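Grernau summit ended with no statement, now what?

General Politics > Foreign Affairs
34 replies

dogbe_dan
30 January 2024
So they flew everybody to Grernau, put up the flags, did the long handshake, and then the joint statement just never came. I stayed up way too late refreshing for it. I get that talks fall apart, but why schedule a signing lunch if you have nothing to sign?

prulleywatcher
Because the lunch gets planned by the protocol people and the text gets argued over by somebody else. I'm not that upset about it. They talked for two days, and last April they wouldn't even sit in the same building.

marlow57
Sorry, can't agree. The Dogbe side wanted the sanctions gone first and inspections later, and they've wanted that for years. Their delegation had 45 people in it and not one had permission to move an inch. That's a photo op.

prulleywatcher
They did move, though. Read the Cudusent briefing again, the part about the border crossing. Small, but it's in there. 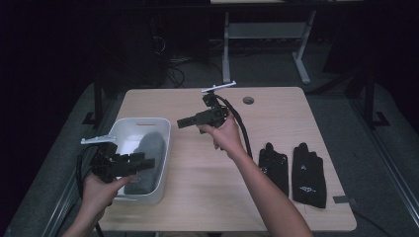
kettle_and_fern
I'm with marlow on the sanctions, but I think everyone is too hard on the hosts. Grernau got what it paid for, a week of being the place where serious people meet. As for the two delegations, they remind me of the hands in that picture, a gripper in each one and the white bin right there on the table. Plenty of reach. What I want to know is who picks up the phone next, and my money's on the foreign ministry, not the leaders.

dogbe_dan
Ha, okay, but the ministry is exactly who got left out of the room! Nataša Hodžić had a good column on this. She says you can't hand the details to the staff after the bosses have already walked out mad.

marlow57
She also said in that same column that a deal was almost done, so take it with some salt.

prulleywatcher
She said the border part was almost done — different thing. Anyway I'd take another dull meeting in Prulley over a big one with flags. Does anyone have a link to the full briefing? Mine stops at page 57.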